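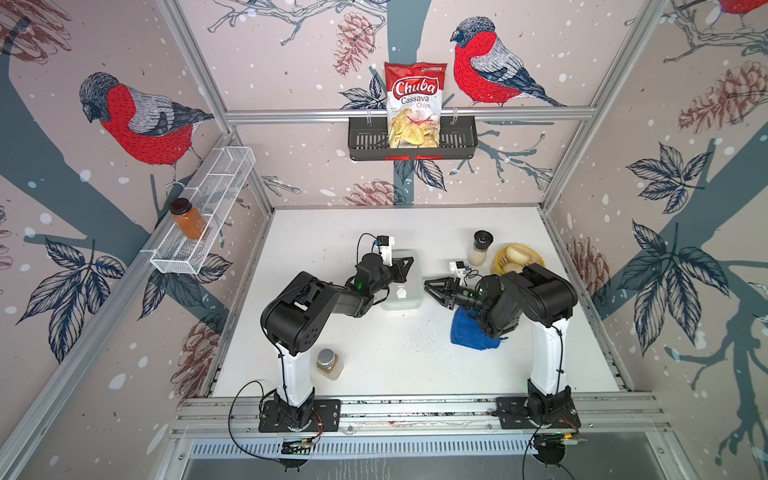

Posted by Darius Ciobanu to the Nitside bench list, July, 9:40 p.m.
Subject: Re: Firkine fingers vs. the stock ones, and does the wrist camera get in the way?

Print this message | E-mail this message

Hello everyone, and hello Roman in particular, whose question has been sitting in my inbox with a star on it while I finished up the last of the runs. I wanted to have something worth telling you before I wrote back, and now I have rather too much, so pour yourself something and get comfortable.

Roman wrote:

> Darius, you said a while back that you were going to put the
> Firkine fingers on one arm and leave the stock ones on the other
> and see which you liked better on kitchen things. Did you ever do
> it? I'm about to order a set and I'd like to know three things
> before I spend the money.
>
> First, can they get hold of a lid. Mine slips off lids all day.
>
> Second, do you lose the wrist camera view when the fingers are
> open all the way. The Firkine ones look wide to me.
>
> Third, are you still on the Zornstead controllers, and do they
> behave with two arms working close together? I had mine bump
> twice and now I keep them on opposite sides of the table like
> children who have been fighting.
>
> Thanks, and no rush.
> Roman

Well, I did do it, and I'm glad I did, although I went in sure of the answer and came out a good deal less sure. The Firkine fingers are on the right arm and the stock set is on the left. Both arms are bolted to the slotted rail along the front of the table, same as before, and I kept the little white wrist camera on each of them for the whole trial so that neither one had an advantage. I ran 582 grasps over four weeks, mostly in the evenings, with the same objects going around and around: the plastic food container with the clear lid, the spice grinder, the small glass spice jar, bread rolls from the woven bowl, a blue cloth, and the bag of cassava chips out of the wire basket on the back wall.

Lids first, as that was your first question. I am sorry to report that the stock fingers did better on the food container. I know! I had been telling everyone the opposite since spring. The trouble is that my container has a smooth clear lid, and the Firkine pads are a harder rubber, so they want an edge to hook on. If you come straight down over the container and close on the two long sides, the stock pads give a little and hold. The Firkine ones hold too, until you begin to tilt, and then the whole business slides out in a slow and very embarrassing way. With the spice jar and its metal lid it went completely the other direction. The Firkine fingers took hold of that lid like they'd been made for it, and the stock ones kept rolling the jar. So if your lids are the screw-on metal kind, order the set. If they are the snap-on plastic kind, I'd hold off, or order the set and glue something softer on the pads. (I have a sheet of thin silicone here that I haven't cut up yet. If anyone has tried it, I would love to hear which glue you used, as my last attempt peeled off overnight.)

The grinder was easy for both. It has a black cap that's a nice size for either set, and it's full of white granules, so it stays put while you fumble. I would not use it to compare anything again, it just makes you feel good about yourself.

Bread rolls surprised me. I worried about squashing them, and of course I did squash some, but that was me and my force limit, and I can't blame the fingers. Once I lowered the closing force, the stock fingers picked up a roll from the top of the bowl very sweetly. The roll down by the front rim is a different matter. You have to come in past the edge of the bowl, and the weave catches a fingertip if it's sharp at the corner. The Firkine tips are more angular than they look in the catalog and they snagged on the yellow weave again and again, to the point where I was moving the bowl more than the bread. I've thought about filing the corners down. My wife has thought about hiding the file.

Cloth, I am happy to say, is where the money goes. If you spend your days on dish towels, buy the Firkine set and don't read any further. They pinch a fold and keep it. I did most of the cloth work on the right side of the table and by the end I hardly bothered checking whether it had hold of it.

The chip bag I would call a draw. It lives upright in the basket hooked on the back rail, and getting it out is mostly a matter of reaching high enough and coming in flat. Both sets crinkle the top and both sets will lift it. The stock fingers needed a second try more often. I noted down seven drops on that bag for the left arm and four for the right, and I would not build a theory on that.

Now the cameras. Yes, Roman, you do lose some of the view, but less than I feared. With the Firkine fingers open all the way, the tips sit at the outside edges of what the camera sees, and the middle stays clear, and the middle is what you want when you're coming down on something. Where I did lose it was at the very end of the approach, when the object fills everything anyway. I ended up moving the camera mount back one hole and that was enough for me. Please watch your cable, though. On both of my arms the cable comes off the camera and loops or hangs loose, and on the right one it has a way of dangling just where you'd rather it didn't. I've been meaning to clip it to the housing for ages. One evening it brushed the chip bag during a reach and I spent a happy half hour blaming the detector for seeing something that wasn't the bag.

While we are on the detector, a few of you asked whether the bird wallpaper throws it off. I did a set of runs to find out. The bullfinches it leaves alone, bless them, red fronts and all. The pine cones are another story. The one that's low on the back wall, behind where the food container usually sits, got picked up as an object more than once when the confidence was set low, and the arm never went for it but the label flickered on and off and slowed down the planning. Raising the threshold a notch cured it. I'm leaving the paper where it is, as I'd like the arms to cope with a wall that has things on it, the way kitchen walls do.

And the controllers. I'm still on Zornstead, one for each arm, and on the whole I remain fond of them. I set both for a 2,000 hertz loop and left it there for the entire trial. Your two bumps don't surprise me at all! Out of the box each controller thinks it has the table to itself. What I do now is give them a shared middle zone, and whoever enters it first keeps it until they leave, and the other one waits at the border. I let them get quite close these days. In the picture I put at the top of this message the left gripper is over the food container and the right one is pointing over at it, with only a short gap in between, and that's a distance I'd never have dared in the spring. If you keep yours at opposite sides of the table you're giving up all the nice handing-over work, and I think that would be a shame after you've gone to the trouble of having two.

The settings that matter, in case you want to copy them down:

Set the waiting position outside the zone with the gripper open. If it waits closed, you'll forget, and it will come in like a fist.

Turn the retreat speed down lower than the approach speed. Mine was the other way around for weeks and every collision I had was on the way out.

Home the left arm first. I don't know why it matters. It may only matter on mine.

So where does that leave you with the order? If I could have only one set for everything on my table I believe I'd keep the stock fingers, and I say that with the Firkine box still open on the shelf next to me and some regret about the price. But I am not taking them off the right arm. Having one of each has been so handy that I've started planning jobs around it, left for the containers and the bread, right for the cloth and the metal lids, and passing things across when one of them is better placed. I never would have thought of doing it that way if I hadn't been too lazy to swap the second pair.

I still want to do the glass jar that sits in the mesh basket on the left wall. It has a screw lid and it's heavy for its size, and reaching down into that basket from above is an awkward angle for the left arm, so I've been putting it off with great determination. If somebody has a wrist pose they like for reaching into a basket on a side wall, send it along and I'll try it before anything else.

Roman, write me off the list if you'd like the settings file, it's too long to paste in here and the list software eats the tabs. And do tell us what you end up ordering.

Warmly,
Darius

Print this message | E-mail this message

Recent on this list
Re: Re: Which glue holds silicone on finger pads?
Zornstead shared zone, second arm ignores the border
Strain relief for wrist camera cables
Wanted: spare mounting plate, black if possible
Firkine fingers, filing the corners
Homing order with two arms, does it matter on yours?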